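Projet tutoré, deuxième année
Les emballages du quotidien dans un petit commerce : étude du magasin Sallex

1. Contexte

Notre groupe a travaillé sur les déchets d'emballage produits par un magasin de jouets et de papeterie. Sallex reçoit ses marchandises de deux fournisseurs, Groscombe et Rocha. Le gérant voulait savoir ce qui pouvait être repris par les fournisseurs et ce qui partait forcément à la benne.

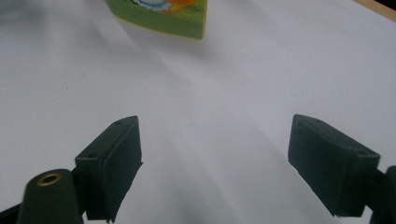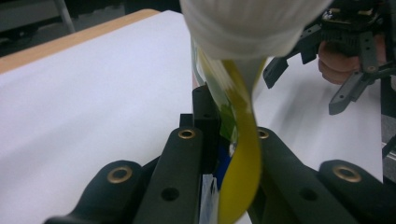 Ha-neul Ban a fait remarquer, à la lecture de notre premier plan, que le poids seul ne dirait pas grand-chose : un film plastique ne pèse presque rien mais remplit vite un bac. Il fallait selon lui noter aussi le volume, et séparer ce qui est sali par l'adhésif de ce qui reste recyclable. Nous avons modifié la grille de relevé dans ce sens.

2. Méthode

Les relevés ont eu lieu en avril, pendant 14 jours d'ouverture. Chaque soir, après la fermeture, les déchets étaient triés en quatre catégories : carton, film souple, plastique rigide, autres. Chaque catégorie était pesée, puis tassée à la main dans un bac gradué pour lire le volume. Le tassement dépend de la personne qui le fait. Nous avons donc confié cette étape à la même étudiante pendant toute la période.

Les livraisons arrivaient à 16 heures. Deux d'entre elles ont été décalées au lendemain matin et comptées avec le jour de réception.

3. Résultats

Le total atteint 170 kg. Le carton en représente la plus grande part en poids. En volume, c'est le film souple qui passe devant, surtout les jours de livraison Groscombe, dont les articles sont emballés un par un puis regroupés sous un second film. Rocha utilise des caisses pliables qu'il reprend au passage suivant.

La catégorie « autres » contient surtout des rubans, des étiquettes et du papier siliconé. Elle est mal connue et nous n'avons pas pu la détailler.

4. Discussion

Le logiciel de stock Tisex permet d'ajouter une remarque à chaque réception. Le magasin pourrait s'en servir pour noter le type d'emballage, ce qui éviterait de refaire une pesée complète. Groscombe a été contacté au sujet du double film et n'avait pas répondu au moment de la rédaction.

La période choisie ne comprend ni la rentrée ni les fêtes. Les quantités ne peuvent donc pas être étendues à l'année. La grille de relevé et les pesées par jour sont données en annexe 2.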